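Catalina Herrera
2020-06-21

1/ Notes on heartworm screening for dogs coming into Skastden from the south, for foster homes that keep asking why the first result isn't the last one. Long thread. I handle medical records and transport paperwork, I'm not a vet, and your vet outranks me.

2/ The standard in-clinic test is an antigen test. It detects protein shed mainly by adult female worms. No adult females, little or no antigen, negative result.

3/ A larva delivered by a mosquito needs months to become an adult. Antigen usually can't be picked up until five months after infection at the earliest, and it is often closer to seven. A dog bitten in December can test clean all spring.

4/ So "heartworm negative" on an intake sheet means negative for infections old enough to show. We write the test date next to the result for that reason. A result with no date gets sent back to the sending shelter.

5/ The second test looks for microfilariae, the young circulating in the blood. We ask for both. Some infected dogs have antigen and no microfilariae. A smaller group goes the other way, usually when antigen is tied up in immune complexes and the kit can't read it.

6/ Our schedule: antigen and microfilaria test at intake, monthly preventive started the same day if both are negative, retest at six months, then yearly. Adopters sign for the six-month retest. We pay for it if it's done at the Gaete clinic.

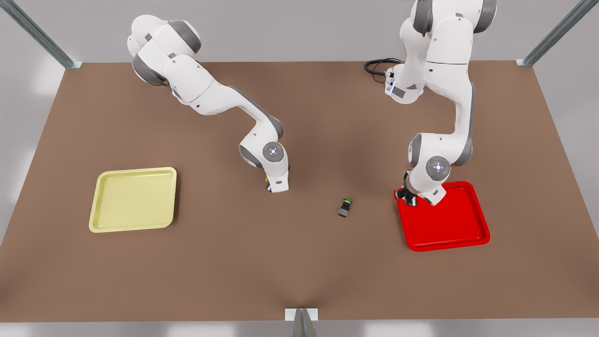

Two white arms at the back of a brown tabletop, rendered.

7/ Numbers, as people ask. Since we started keeping proper records we have logged 1,126 dogs. 300 of them were positive at intake. That is high for a rescue this far north, and it reflects where the dogs come from – nearly all of the positives arrived on the Liltitport run.

8/ Of the dogs negative at intake, 7 turned positive at the six-month retest. All 7 had been on preventive from day one with us. The likeliest reading is infection before intake, still inside the window. It doesn't mean the preventive failed.

9/ Positive dogs are staged first: chest films, bloodwork, exercise restriction. Then doxycycline and a preventive, a waiting period, and the melarsomine injections. Budget $2,000 per dog for the full protocol if there are no complications. Small dogs come in under that, large ones over.

10/ Exercise restriction is where fosters slip. Leash only, short potty walks, crate or small room the rest of the time. It continues for weeks after the last injection. Dying worms break up and lodge in the lungs, and a dog that feels fine is the one that gets let off in the yard.

11/ Records: enter results in Akaretti under Lab, not under Notes. Notes doesn't carry over to the adopter packet. If the kit brand is on the slip, enter that too. Photos of the slip are fine if the date is legible.

12/ Missed a preventive dose by more than a couple of weeks? Call the clinic before giving the next one and put the gap in the record. The retest clock restarts from the late dose.

13/ Retest reminders for the winter intakes go out tonight. Check your spam folder before you message me.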